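Subject: Re: [Uststead-tinkerers] Old Dell tower, worth the bother?

On the Uststead list at 9:20, the Sesix desk wrote:
> We've got a tower like that sitting under the stairs. Is it worth opening up,
> or does it go straight to recycling? And do I have to pull the whole board
> to get at the processor?

Open it! You don't have to pull the board at all. I've got the Dell on its side with the panel off, and the processor is sitting right there in the socket once the cooler's out of the way. Mine has had the old paste wiped off with coffee filters and a splash of alcohol (Gaber sells the little bottles, 7 bucks, lasts forever).

What slowed me down was the wiring. The power supply leads all run in one fat bundle over the fan and across to the drive cage, and you want to tag things before you start unplugging or you'll be muttering at it for 20 minutes like I was in December.
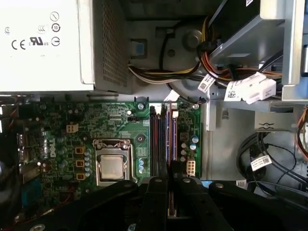
I'd leave the power supply in unless you have a reason to swap it. The screws on these can be stubborn, and a Nandus replacement was 115 when I last looked, which is silly money for a machine this age. The small 4-pin plug on the board is the one I always forget, so check that one twice before you put the side back on.

Drives are easy. The hard drive is on blue plastic rails down in its own bay, so squeeze and slide – no screwdriver. Do that early and you'll have a lot more room for your hands. And leave the memory where it is unless you're adding to it.

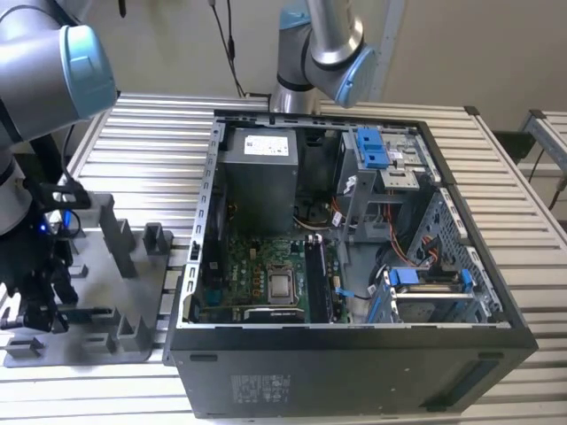
The Dell on its side, panel off, no cooler on the processor yet.

New paste goes on tonight, a blob the size of a pea. If it boots I'll post the temps. Also, does anyone have a spare SATA cable they don't want? Any color, I'm not picky – and I can pick up anywhere in Uststead.

> Also what happened to message 167 in the archive, the link is dead for me.

Dead for me too.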